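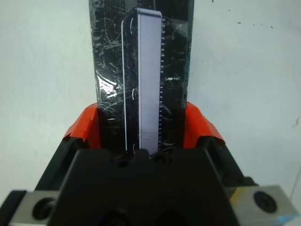

투명 비닐에 싸인 검은색 물체와 이를 잡은 검은색 그리퍼.

브레르코스소프, 퇴직연금 가입자용 '수탁 현황' 화면 공개

퇴직연금을 굴리면서도 정작 내 돈이 어느 기관에 어떤 형태로 보관되어 있는지 모르는 가입자가 많다. 연금 자산관리 업체 브레르코스소프(Brerkosthorpe)가 이 답답함을 풀어 줄 새 화면을 2024-11-20 공개했다. 이름은 '스텔룰로(Stelulow)'. 개인형 퇴직연금(IRP)과 확정기여형(DC) 계좌를 가진 사람이라면 로그인 후 첫 메뉴에서 바로 열어 볼 수 있다.

직접 써 보니 꽤 반갑다! 예전에는 보유 상품, 수수료, 이체 대기 금액을 확인하려면 메뉴를 세 번은 옮겨 다녀야 했는데, 이제 한 화면에 다 모였다. 예금과 펀드, 상장지수펀드(ETF)가 나란히 나오고, 상품 이름을 누르면 운용보수와 만기일, 중도해지 시 적용되는 이율까지 펼쳐진다. 만기가 다가온 예금은 맨 위로 올라온다. 만기 뒤 현금성 자산으로 남아 있는 돈을 몇 달씩 잊고 지내던 분들에게는 이 기능 하나만으로도 들어가 볼 만하다.

개발을 이끈 쩌위 쑤(Zeyu Su) 상품총괄은 공개 행사에서 "가입자가 고객센터에 가장 많이 묻는 내용을 그대로 화면 순서로 삼았다"며 "용어 풀이도 전부 새로 썼다"고 말했다. 실제로 '디폴트옵션', '적립금', '현금성 자산' 같은 말 옆에는 작은 물음표가 붙어 있고, 설명은 대부분 두 줄을 넘지 않는다. 글자 크기를 키워도 표가 깨지지 않는 점도 마음에 들었다.

이번 화면은 200명이 참여한 시험 운영을 거쳤다. 참여자들이 보내온 개선 의견 가운데 43건이 정식판에 반영됐다고 한다. 수수료를 비율과 함께 원 단위로도 보여 주는 방식이 여기서 나왔다. 연 0.3%라는 숫자만 볼 때와 내 계좌에서 한 해에 빠져나가는 금액을 볼 때의 느낌은 확실히 다르다.

계좌 이전을 준비하는 사람을 위한 기능도 들어갔다. 옮기려는 금융회사를 고르면 지금 가진 상품을 그대로 가져갈 수 있는지, 팔아서 현금으로 옮겨야 하는지가 상품별로 표시된다. 현재는 제휴사인 스펄링(Sperling)과 비스투디츠(Vistuditz) 두 곳만 조회되며, 다른 회사로 옮길 때는 종전처럼 신청서를 낸 뒤 안내를 받아야 한다. 예상 처리 기간도 함께 뜨는데, 펀드 환매가 끼어 있으면 그만큼 길어진다.

아쉬운 점도 있다. 연금저축 계좌는 아직 합쳐 볼 수 없고, 과거 수익률 그래프는 최근 15개월까지만 나온다. 회사 측은 내년 3월에 연금저축 연동을 추가하고 조회 기간도 늘릴 계획이라고 밝혔다. 세액공제 한도를 얼마나 채웠는지 보여 주는 막대도 같은 시기에 붙는다니 연말정산 때마다 납입 내역을 따로 모으던 가입자에게는 기다려지는 소식이다.

이용료는 없다. 기존 가입자는 앱을 최신판으로 올린 다음 본인 인증을 한 번 거치면 되고, PC에서도 같은 화면이 열린다. 회사에서 DC형에 가입한 직장인은 사업장 등록이 끝나 있어야 하므로, 메뉴가 보이지 않으면 먼저 인사 담당 부서에 문의하면 된다. 종이 명세서를 받아 온 가입자에게는 기존 방식대로 우편 발송이 계속된다.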